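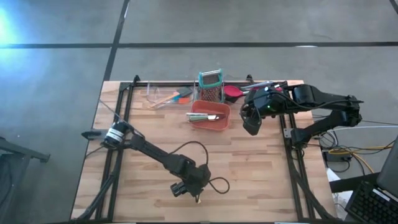 Tips for a two-arm robot table, from the garage to the kitchen drawer

If you've been thinking about putting a pair of small arms on a tabletop and teaching them to handle kitchen stuff, do it! I've been at this since May with Radka Omerović in our shared workshop, and it's the most fun I've had with a hex key in years. Most of what follows we learned by doing it wrong first.

Bolt a frame down before anything else. We started with clamps straight onto the wood, and every quick move walked the base a hair to one side. Black aluminum extrusion around the work area fixed that, and now we can slide an arm along its rail, snug it up and get going again in a couple of minutes. Check the bolts after the first 20 runs — they settle.

Leave slack at the wrist. A cable pulled tight looks tidy until the gripper turns the other way and yanks its own plug out. Let it loop, then swing the arm by hand (power off!) through every pose you can think of and watch where the loop goes.

Send the power wires off one side of the table, all together. Ours go to the right, with the supply down low, and we keep our feet to the left. Kenneth Tiongson put colored tape on both ends of every wire at his own bench and I wish I'd copied him sooner.

Park your props at the far edge. A shallow basket and a clear tray hold most of ours, so the middle of the table stays free for whatever you're practicing. Clear plastic is a pain for cameras, though. If your arm keeps missing the tray, stick masking tape along the rim.

Shop your own drawers. Graters, pastry brushes, spatulas, tongs: odd handles make the best practice, and you already own them. Silicone is forgiving when the grip is too hard. Start there and save the slick metal handles for later.

Pick bright colors for the small things. We lost an entire evening to a beige clip on a beige tabletop. Orange and red show up beautifully against pale wood, even when the wrist camera is a bit soft.

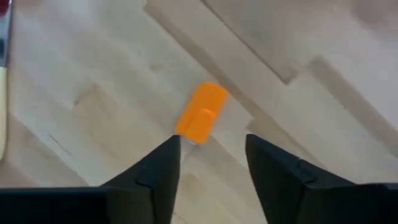 Wrist camera view: small orange piece, fingers open.

Line up on the short side of a flat piece if you can. Come in slowly with the fingers wide, stop, look at the wrist view, then nudge. Radka likes to go straight in and she's faster than me on a good day, but I drop fewer.

Keep a paper log by the laptop. We're at 108 grabs written down, with a word or two for each miss ("too high," "slid," "bumped basket"), and flipping back through it has saved us from chasing the same problem twice.

Wipe the wood down when you're finished, and run both arms back to their rest pose before you cut the power. Ours sag a little when the motors let go, so I keep a folded towel handy for the left one.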